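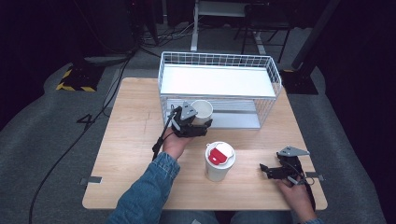
Section 2: Setting up your Vorklow hearing check at home

Welcome to the fun part! Once the headset is charged and paired you can run your first hearing check the same afternoon, and after that you'll have your own record to look back on month after month. Set-up is done once. Each check after that is quick, and most people find they get much better at listening for the quiet tones by their second or third try.

This section covers the Vorklow headset with the Bultach base unit. If you have the older Vunberg base, the steps are the same except for pairing — see the note after step 6.

Before you begin

Charge the headset until the light on the left ear cup turns solid green. Find a quiet room with the windows closed. Switch off fans, dishwashers and anything else that hums. If you wear hearing aids, take them out and put them in their case. Glasses should come off too, as the arms can lift the ear pads away from your head.

CAUTION: Don't use the headset if you have ear pain, discharge from the ear, or have had ear surgery in the past few weeks. Talk to your doctor first. If your hearing has dropped suddenly in one or both ears, don't wait to run a check. Get medical help the same day.

Connecting the base unit

1. Place the Bultach base on a flat surface within arm's reach of your chair.

2. Plug the power adapter into the round socket on the back, then into the wall. The display shows the word HELLO and then asks for a language.

3. Turn the dial to your language and press it once.

4. Set the date. The display uses year, month, day, so the day this edition of the guide was finished would read 2019-04-28.

5. Hold the button on the right ear cup until it blinks blue.

6. On the base, choose PAIR and press the dial. You'll hear two rising notes in both ears. That's your headset and base talking to each other!

Note for Vunberg owners: your base has no PAIR item in its menu. Press and hold the dial until the display flashes, then carry on from step 7. You'll hear one note in place of two.

Fitting the headset

7. Put the red ear cup on your right ear and the blue one on your left. Mixing them up is the most common mistake we hear about, and it swaps your results.

8. Slide the band until the pads sit snugly all the way around each ear. Tuck long hair behind your ears. Take off earrings if they press against the pads.

9. Choose FIT TEST. A steady hum at 800 Hz plays first in the right ear and then in the left. It should sound smooth. If it flutters or fades when you turn your head, adjust the band and run the fit test again.

Running your first check

10. Sit facing away from the base so that the display doesn't give you hints. Keep the hand button in whichever hand feels natural.

11. Choose START. There's a short pause, and then the practice tones begin. Press the button every time you think you hear a tone, even a very faint one, and let go when it stops.

12. When practice is over, the real check starts on its own with the right ear. The tones will get so quiet that they vanish completely. This is normal! The base is looking for the faintest sound you can pick up at each pitch, so everybody misses plenty of them.

13. If someone knocks or a truck goes by, press the dial to pause. The base repeats the last few tones when you resume.

14. When you hear the two rising notes again, you're done. Take off the headset and choose SAVE.

CAUTION: The headset is for listening to test tones only. Never plug it into a stereo, phone or computer.

Reading the display

Your result appears as two lines, red for the right ear and blue for the left. Low pitches are on the left side of the chart and high pitches are on the right. A line that slopes down toward the right means the high tones had to be louder before you pressed the button, a pattern that often comes with age or years of noise. Small ups and downs from one check to the next are expected.

The base stores up to 600 checks, so there's plenty of room for the whole family. Give each person a profile of their own under PEOPLE.

If the display shows code 278, the room was too noisy for a fair result. Move to a quieter spot and start over from step 9. A closet full of clothes works beautifully — soft things soak up sound. 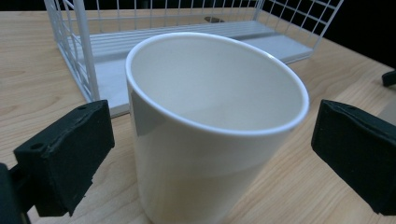 How often should I run a check?

Once a month is plenty for most people. Try to pick the same time of day and the same room, and skip it while you have a cold or stuffy ears. If you've been to a concert or used power tools, leave a full day before you put the headset on.

Can the results replace a visit to an audiologist?

They can't, but they make a great thing to bring along. Choose PRINT or write down the numbers under each chart. The Srivastava report sheet at the back of this guide has spaces laid out in the same order as the display.

Cleaning after use

15. Wipe the ear pads with a soft cloth dampened with plain water. Let them dry before you fold the headset.

16. Hang the headset on its hook or lay it flat with the pads facing up. Keep it away from heaters and direct sun.

Replacement pads come in pairs and snap on without tools. Run the fit test again after changing them.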